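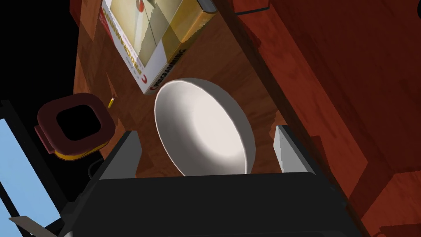 Érica Fagundes would like to know whether she has to be good at video games to use it, as her nephew is and he's unbearable about it.

No, Érica. The Rernley hand controller asks you to move your hand where you want the gripper to go and squeeze when you want it shut. The Sonus simulator records every attempt, including the ones you'd prefer it didn't.

Practice in Sonus costs no crockery. Bowls come back with one press of the reset button, as does your dignity, more or less. Save the takes you like, delete the rest, and export the keepers to a real arm when you feel ready.

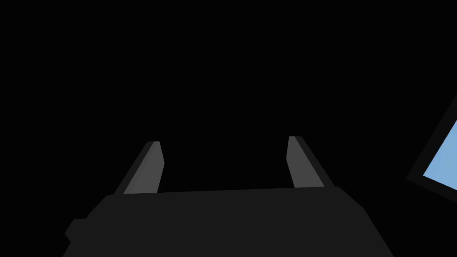
Sonus wrist view, fingers open.

The wrist view goes wherever the wrist goes. Point it away from the table and you'll get a fine look at nothing much – tilt your hand back and carry on. The recording can be trimmed later.

Most tasks want 50 clean demonstrations. Storage holds 2,000, which is either generous or a comment on our customers. 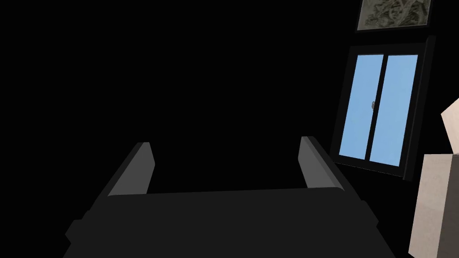 In the box

Rernley hand controller, left or right
Wrist strap (please wear it)
USB cable, 3 meters
Sonus license for 2 computers
Printed quick start guide by Caldeira, our parent company, who still like paper

Foot pedal sold separately. It starts and stops recording, and it does squeak.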